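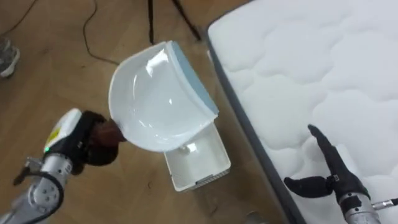 A linha Plunetora reúne os utensílios de limpeza a seco que a Grusgate fornece a unidades de alojamento, residências de estudantes e estabelecimentos de repouso. O conjunto destina-se à recolha de migalhas, pó e pequenos resíduos em quartos onde o colchão se encontra exposto, designadamente entre a saída de um ocupante e a colocação de roupa de cama lavada. A pá, branca e de interior liso, termina num rebordo azul-claro que assenta na superfície a limpar. O fundo pouco rugoso facilita o despejo e a lavagem posterior.

Referência do conjunto: 3206
Referência da pá avulsa: 714

Composição do fornecimento

O conjunto é constituído por uma pá de mão e uma escova de mão. A caixa de recolha, aberta na parte superior, é vendida em separado e não integra a referência 3206. As encomendas de escovas de substituição devem indicar a referência do conjunto a que se destinam.

Utilização sobre colchões acolchoados

Os colchões com pesponto em relevo retêm resíduos nos sulcos entre as zonas almofadadas. Recomenda-se o seguinte procedimento:

1. Retirar toda a roupa de cama, incluindo o resguardo, e sacudi-la fora do quarto.
2. Recolher à mão os objetos de maior dimensão, como moedas, ganchos ou embalagens.
3. Escovar da cabeceira para os pés, acompanhando o desenho do pesponto, sem exercer pressão excessiva sobre as costuras.
4. Encostar o rebordo da pá ao tecido e conduzir os resíduos para o interior com movimentos curtos. Papéis amarrotados e invólucros pequenos, que tendem a alojar-se nas depressões do acolchoado, devem ser encaminhados para a pá antes do pó fino. A pá e a escova podem ser pousadas lado a lado sobre o colchão durante a operação, desde que estejam limpas na face inferior. 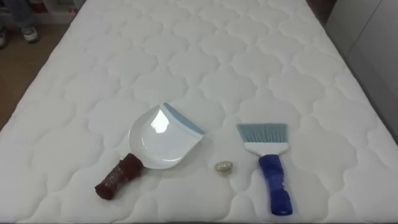

Manutenção e conservação

A pá lava-se com água morna e detergente neutro. Não devem ser utilizados abrasivos, que retiram o brilho ao plástico e tornam a superfície mais propensa à acumulação de pó. Os cabos revestidos secam-se ao ar, afastados de fontes de calor. A escova deve ser sacudida após cada quarto e guardada com as cerdas livres – o armazenamento sob peso deforma-as de modo permanente.

Os utensílios usados em pavimentos não devem ser transferidos para colchões ou estofos sem lavagem prévia. Nas unidades com mais de um piso, aconselha-se a atribuição de um conjunto a cada carro de limpeza.

Condições de fornecimento

O conjunto é fornecido em embalagens coletivas de 89 unidades. Para contratos anuais superiores a 2000 unidades, as condições são definidas mediante proposta escrita. Os pedidos de amostra são apreciados pelo serviço comercial da Grusgate.

Categoria: Limpeza a seco > Quartos e colchões

Produtos relacionados
Caixa de recolha aberta Rornico
Escova de substituição Plunetora
Resguardo de colchão Mahasneh
Carro de limpeza Rornico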